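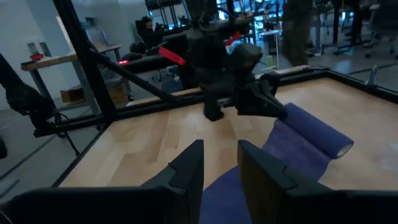

Cell 2 at Avesmont: gripper fingers in the foreground, rolled cloth on the table, second arm opposite.

Cell Technician, Two-Arm Cloth Handling
Avesmont Robotics Lab
Full time, on site. Posted January 18, 2026

We need a person to keep one robot cell in working order. The posting says "technician" and means it. If you are hoping to write control software and do some light wrenching on the side, please look at our other openings.

Cell 2 is a pair of arms on a black extrusion frame built around a wood table. It folds, rolls and flattens cloth. On a good day it does this well enough that visitors ask when they can buy one. We would like you to be the person in the building who is least impressed. A demo that worked once is a demo that worked once, and we have a fault log with 297 entries to back that up.

What the job looks like

You will start each shift by checking the fingertips on both grippers. The tips are angular and they have to meet evenly. When one is a little off, the arm can still pick up a thick roll and then fumble a single layer, and the first explanation offered will be that the software needs more training. Check the screws first.

You will re-torque the frame joints and braces, check the clamps, and look over every cable run for rubbing. You will home both arms, run the 56-step check sheet, and sign it. We are doubtful about check sheets too. This one has been trimmed twice and what is left has earned its place. If you find a step that does nothing, bring us a case for cutting it.

You will swap fingers, wrist cameras and connectors, then recalibrate. Plan on doing calibration more often than the Bresix manual suggests. The manual seems to have been written for a machine that never gets bumped.

You will also keep the spares shelf stocked and argue with suppliers. Ploltex ships our replacement fingers, and every batch gets measured before it goes near an arm.

What we want from you

Hands-on time with robot arms, CNC machines, packaging lines or anything else that moves and breaks. We don't care much which. Certificates are fine, but bring a story about a fault you chased for too long and what it was in the end.

You should be able to read a wiring diagram, use calipers properly, and write a repair note that a stranger could follow. Some Python helps when you are reading logs. You should be comfortable telling a room of engineers that the cell is down and will stay down until you say so.

What you get

A desk in the same open office as the cell, so you will hear it. Paid training on both arms, health coverage, and a tool budget you control. The pay range is sent to every applicant before the first call. There is no "fast-paced family" here — people go home at the end of the shift.

The position is funded through June, with renewal expected. Expected is the word we were given, so treat it with the caution you would give any forecast. We will tell you what we know at the interview.

How to apply

Send a resume and one page about a repair to Carolina Cardoso, cell operations, Avesmont, Alcantara Building, Room 123. Please skip the cover letter. Shortlisted applicants will spend a paid half day at the cell with a fault we have set up in advance. You may ask as many questions as you like, and you may bring your own tools.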